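Who Wrote the Flurkbridge Hymns?
A conversation with the editor of the Hopkin edition

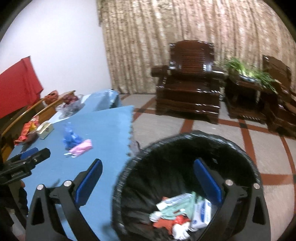
The editor of the new Hopkin hymnal has spent 11 years on a book she isn't sure should carry Hopkin's name. I asked her why it still does.

"The publisher wanted it on the cover," she said. "I wanted a question mark after it. We had that argument more than once."

The usual story is that Hopkin, a chapel schoolmaster in Flurkbridge, wrote 50 hymns in a single winter after a fever. I have heard it from pulpits and I have never believed it. She doesn't either. By her reading, seven of the texts are in his own hand with his own corrections. The others are copies, and several turn up in a Tulach songbook that may be older.

Was he a thief, then? She didn't like the word. "People copied out what they sang. He never claimed them. His nephew did that, after he was dead, and the nephew had books to sell."

I pushed her on this, as it seemed a little kind. The notebook does have his name on the first page. "So does my Bible," she said, "and I didn't write that."

She is harder on the fever. There is no mention of it in the chapel minutes, and Hopkin signed for coal money all through that winter. "A sick man doesn't usually walk up the hill for coal money."

What about readers who have leaned on these hymns in hard times - does any of this take something from them? She took a while to answer. "I still sing number 31 at home. I don't know who wrote it. I would like to."

I left less sure than she was about the Tulach book. The dating rests on one binding and a note inside the cover, and notes can be added at any time. She agrees it is thin. A second volume, with the tunes, is due in July.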